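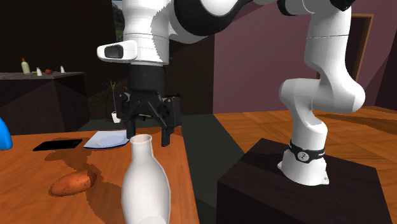
The line was perfectly good at breakfast and perfectly useless by supper, Lăcrămioara Jitaru told us, and she had long since stopped showing the speed test to anyone because it only encouraged them.

Figure 2. Rendered view of a robot arm on a dark brown pedestal, gripper above a wooden table.

Her complaint is a fair statement of the problem this section deals with. Of the 272 households on Ekerell's fixed wireless service in Votville, most could produce a speed test that satisfied the provider, and many could also produce a relative whose face had frozen mid-sentence on a video call. Both pieces of evidence were accurate. They measured different properties of the same link, and the provider's help desk had a script for only one of them.

5.1 What the speed test rewards

A consumer speed test opens several connections at once and pushes data through them until the link is full. It then reports the rate at which the link was full. This is a reasonable thing to want to know, in the way that the top speed of a school bus is a reasonable thing to want to know. It has a limited bearing on the experience of riding one.

What matters to a call, a remote desktop session or a card terminal is how long a small packet must wait while somebody else in the house is busy. On an idle line the wait was short everywhere we measured. With a single upload running - typically a phone sending its holiday pictures to a storage service, a job phones prefer to begin without consulting anyone - the round-trip delay at the worst sites on the Bratu Road sector rose to 750 milliseconds and stayed there until the upload finished. During that time the speed test, if run, came back with a figure the provider would have been happy to frame.

The mechanism has been known to engineers for a long time and has the unlovely name of bufferbloat. Equipment at the edge of a slow link keeps a queue of packets waiting to be sent. Memory is cheap, dropping a packet looks like a fault, and so the queue is made generous. The ordinary congestion control in a phone or laptop backs off when it notices loss; given a very deep queue, it notices nothing until the queue is brimming, by which point everything else in the house is standing in the same line. The designers of the buffer wanted to be kind. The result is a grocery store with one checkout and an excellent policy of never turning a cart away.

5.2 Where the queue lives

We had expected to find most of the waiting at the tower. Ekerell had expected this too, and had budgeted for a new radio on the strength of it. The expectation was natural enough: the trouble came in the evening, the evening is when everybody is home, and a shared radio channel is the obvious place for a crowd to form.

The measurements were less tidy. In the downstream direction, evening delay at the tower did increase, and a household with nothing running locally could still see it. The increase was modest, however, and calls survived it. The delays that ruined calls were overwhelmingly upstream, and they followed the behaviour of the individual household much more closely than the behaviour of the sector. Two adjoining houses on Bratu Road, served from the same face of the tower and with subscriber radios bolted to the same style of mast, had utterly different evenings. One of them contained a teenager who edited video.

Upstream, then, the queue sat on the subscriber's side of the radio link. Locating it more precisely took longer than we would like to admit in print. The Nustex router supplied with the service has a page headed Quality, on which a box may be ticked to enable traffic prioritization. In most of the homes we visited the box was ticked. It had no measurable effect. The router's wired port ran far faster than the radio to which it was attached, so from the router's point of view there was never any congestion to manage: it handed packets over as quickly as they arrived and was quite right to think well of itself. The packets then piled up in the radio, whose queue had no manners at all and no settings page.

This arrangement is common wherever the box with the intelligence is not the box with the bottleneck, and we suspect it explains a good part of the folklore about such settings. Forum advice is split between those who swear the option transformed their connection and those who swear it does nothing. Each camp is probably describing its own wiring with complete honesty.

5.3 The intervention, such as it was

The change we made was dull. On each trial router we set an upstream rate limit slightly below what the radio could carry, and enabled a queue discipline that separates flows and keeps the standing queue short. The effect of the limit is to move the bottleneck, and the queue along with it, into the one device able to look after it. No hardware was replaced. No one climbed anything.

Choosing the limit was the only part that called for judgment. Set it too high and the queue slips back into the radio. Set it too low and the household has paid for capacity it will never see, a complaint that arrives promptly and in capital letters. A cable modem gives a fairly constant rate to aim beneath; a fixed wireless link does not. Wet foliage, a neighbour's new steel shed and the tower's own modulation choices all shift the available rate from hour to hour. In August, with the poplars in full leaf, several links that had been steady in spring spent the afternoon wandering between modulation steps.

We first tried a single fixed limit for each household, taken from a poor hour on a poor day. It worked, in the sense that calls stopped freezing, and it annoyed exactly those subscribers who ran speed tests for recreation. Our second version polled the radio for its current rate and adjusted the limit to follow. The radio reported that rate with some delay and a certain optimism, and a sharp fade could still let a queue build for a few seconds before the limit caught up. Participants who had lived with the earlier state of affairs did not consider a few seconds worth mentioning. We mention it because a reader attempting the same on a link with faster fades may find the problem a good deal worse than we did.

5.4 Explaining it to people

A finding we had not set out to collect concerns vocabulary. Participants described the fault as the internet being slow, as did the help desk, the installers and, for the first stretch of the project, our own field notes. Slow was then translated by everyone concerned into not enough megabits, and the remedy for that condition is to sell the customer some more. A number of households had upgraded to the next tier at least once before joining the trial. A higher downstream rate did nothing for their upstream queue, although it did permit a more impressive speed test.

Jitaru's household was among these. She kept a paper log by the router, with the time of each bad call in one column and what she had been told to do about it in the other. The second column reads restart router, with minor variations, for five consecutive pages. The advice was not foolish. Restarting the router kills the upload in progress, the radio's queue drains, and the line is splendid until the phone reconnects and picks up where it left off. A remedy that works every time for a short while is very hard to dislodge from a script.

When we reported delay under load to participants as a number of milliseconds, few of them found it meaningful. Half a second of waiting does not sound like much to a person who has just spent the better part of an hour on hold. Expressed as how long you would wait for the other person to laugh at your joke, the same measurement needed no further comment. We pass this on to whoever designs the next consumer test, along with the suggestion that the result be shown on the same screen as the speed and in type of the same size.

5.5 Limits of the Votville data

The trial covered one provider, one model of router and one make of subscriber radio, in a town where the tallest obstacle is the grain elevator. Households volunteered, and people volunteer for this kind of study when they are already cross, so the sample surely overstates how common severe upstream delay is across the service as a whole. It should not affect the before-and-after comparison within a given home, though we cannot rule out that participants behaved differently once a stranger had been in to look at their router. At least one household moved the photo backup to 2 in the morning after our first visit, which cured the fault before we had installed anything, and its results are left out of the comparison.

We also had no view into traffic that was already queued beyond Ekerell's own network. The backhaul from the tower was lightly used throughout the trial. Where it is not, limiting the rate at the home will do nothing for the delay further up, and the new radio on the tower will not help with that either. Ekerell bought the radio anyway. It had been budgeted for.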